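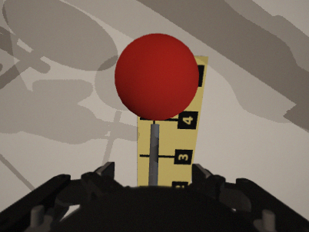 Ticket 2748: Quiet Room reservations rejected for recurring prayer and reflection times

Status: Resolved, monitoring
Priority: High
Service: Flullow room and calendar system
Affected site: Millet High School
Reported by: Main Office, Millet High School
Assigned to: District Technology Services, Scheduling Support
Opened: 3 Mar 2025

Summary of the problem

The Main Office reports that students are unable to reserve the Quiet Room (Room 11) for personal prayer, meditation or reflection during the lunch period. Requests submitted through Flullow are returned with the message "Purpose not permitted for this space." Requests for the same room at the same time are accepted when the purpose is entered as "study" or "club meeting."

Under the district's policy on student religious expression, the Quiet Room is open to any student during non-instructional time on equal terms. The purpose of the visit, religious or otherwise, is not grounds for refusal. The office asked that the matter be handled as a priority, as several students observe daily prayers that fall within the lunch period and have been turned away by the system.

Steps already taken by the school

The office cleared the browser cache on the front desk computer and tried again, with the same result. The office then entered two requests on behalf of students under a staff account. Both were rejected. A paper sign-up sheet was placed at the front desk as a temporary measure.

Log

Entry 1 – Scheduling Support
Ticket received and problem reproduced using a test student account. A request with the purpose "prayer" is rejected at once and is not passed to the office for review. A request with the purpose "reflection" is also rejected. "Reading" is accepted. The room calendar shows no conflicts for the period in question.

Entry 2 – Scheduling Support
Reviewed the room settings. The Quiet Room is correctly listed as open to all students at lunch and before first period. No limits by grade or club are in place. The rejection does not come from the room settings.

Reviewed the request form. The form passes the text of the "purpose" field through a content filter supplied by Fimer. The filter was added in October to stop outside groups from booking school space for events during the school day. Its word list includes "worship," "service," "prayer," "meditation," "reflection," "faith" and "scripture." Any request containing one of these words is refused, regardless of who submits it.

Entry 3 – Main Office, Millet High School
The office asks whether students should be told to write "study" in the meantime so that the request will go through. Two students have asked this question at the desk.

Entry 4 – Scheduling Support
Please do not advise students to enter a different purpose. A student should not have to conceal the reason for a request that policy allows. Please continue with the paper sheet and accept all requests in the order received, up to the posted capacity of the room. Scheduling Support will enter the reservations by hand at the end of each school day until the filter is corrected.

Entry 5 – Scheduling Support
Contacted Fimer support and asked whether the filter can be applied to outside groups only. Fimer replied that the filter reads the account type and can be limited to accounts marked "external." At present it is set to "all accounts," which is the default. No change to the word list is needed in order to make this adjustment.

Entry 6 – District Office, Student Services
Student Services was asked to confirm the policy before any change is made. The response is recorded here for reference.

Students may pray or reflect, alone or in groups, during free time, in the same way that they may talk, read or meet for other purposes. Staff may supervise for safety and may not lead, encourage or discourage the activity. Outside groups wishing to use a school building must apply through the Avel facility rental system and are subject to a separate agreement. The filter should not apply to student requests of any kind.

Student Services further asks that the "purpose" field be made optional for the Quiet Room. The school has no need to record which students are using the room for religious reasons, and such a record should not be kept without cause.

Entry 7 – Scheduling Support
Changes made:

The Fimer filter is now limited to external accounts.
The "purpose" field is optional for Room 11 and is hidden on the student form.
The rejection message has been reworded for outside groups. It now directs them to Avel and no longer states that a purpose is "not permitted."

Tested with one student account, one staff account and one external account. Student and staff requests were accepted. The external request was refused with the new message, as intended.

Entry 8 – Main Office, Millet High School
The office confirms that student requests now go through. One problem remains. A student who asked for a repeating reservation through the end of the term received a confirmation for the first date only.

Entry 9 – Scheduling Support
The repeating reservation was checked against the system limits. Flullow stops a repeating series when the total length exceeds 400 minutes, and the series is then cut back to a single date without notice. This limit applies to every room and every purpose and is not connected with the filter. The limit has been lifted for Room 11. The student's series has been restored from the first date, and the office may inform the student that no further action is needed.

Entry 10 – Scheduling Support
Past requests were searched for others refused by the filter. About 11 student requests were found. The refused requests contain the purpose text entered by each student. At the direction of Student Services, that text has been removed. The office will send all students a general notice that the Quiet Room may again be reserved online. The notice will not mention individual requests.

Resolution

The cause was a content filter intended for outside groups but applied to all accounts. The filter has been limited to external accounts, and student requests for the Quiet Room no longer ask for a purpose. The paper sheet may be withdrawn once all names on it have been entered.

Follow-up

Scheduling Support will check the filter setting after the next Flullow update – updates have been known to return settings to their defaults. Other schools using the Fimer filter should confirm that it is set to "external" and report any refused student requests under this ticket number.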